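Where Does Your Trash Go?

Hi, I'm Reet! I've been nosy about trash since I was little (I once followed a garbage truck for two whole blocks on my bike), and now I get to write about it for the Grilham kids' page.

Let's start with sorting. Every piece of trash belongs to a family. Paper and cardboard are one family, metal is another, and plastic is a big messy family with lots of cousins who don't always get along!

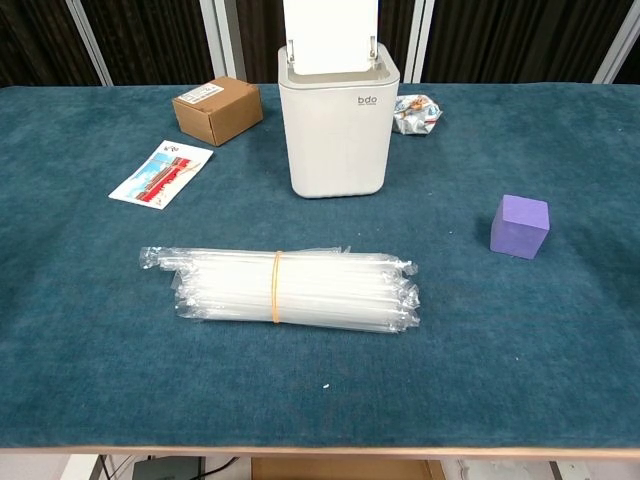 Cardboard is my favorite thing to sort, so we'll begin there. It's made from tiny wood fibers, and a mill can mash old boxes into mush and press them into new ones. A small brown box like the one beside the white bin would need to be flattened first, and I'd check it was empty too. Now look for the crumpled wrapper. Wrappers like that are often made of thin layers stuck together, and pulling those layers apart is really hard, so in Grilham they go in the regular trash.

What about drinking straws? They're so skinny that they can slip through the sorting machines! The ones in the bundle are still sealed in their plastic, so I'd save them for a party. And keep the rubber band! I have a whole ball of them at home.

My friend Brock Arsenault and I sorted 142 pieces of trash at Pakus Park one morning in February. My fingers were freezing, but we found a perfectly good mitten. Only one, though. If you're missing a green one, write to me!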